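Tretstead Drinks Packing Project
Progress report to the Opoku Fund, to Wed 31 January
Prepared by Malsha Kanagaratnam

The grant of £3000 was given to find out whether small mixed orders of canned drinks can go out in plain reused cartons in place of new printed ones. Work began on the packing bench in the autumn and the money is being spent in line with the plan. The main costs so far are tape, board and bench time.

We are using shallow open-topped cartons in unprinted board. Grey duct tape is run round the lower part of the front, where earlier cartons tended to split. Packing work this period has been on small orders, with one can standing and one laid on its side. 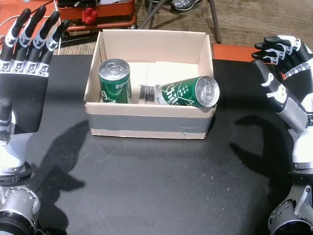 Why is one can laid flat when both could stand?
Mixed orders often include a can that will not fit upright under the lid of the courier's outer case, so we need to know how a flat can behaves next to a standing one.

The target for the year is 200 cartons packed and sent on the Titon delivery round. The first 20 have gone. Of these, 3 came back with damage to the board, all at the back corners. The taped fronts held. Aníbal Bastos has changed the way the back flaps are folded and the next batch will use the new fold.

Dents are the other matter. A can on its side takes knocks along its whole length, and the wall gives more easily than the rim. Dented cans are kept apart from saleable stock and used for packing practice only. The bench top is marked from use but still sound, and we do not plan to replace it under this grant.
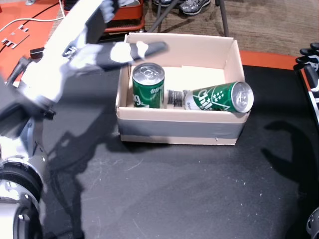 Zuweira Baidoo, reading this section in draft, asked that we try a board divider before buying any more tape, as she thought it would do more for the cans and cost less. We have accepted this. Gindero has quoted for dividers cut to our carton size, and a sample set is on order.

Next steps are to pack a second batch with the new fold, half of it with dividers, and to record damage in the same way as before. Hryhorii Kravchuk will keep the record. A further report will follow in April, with the spending sheet attached.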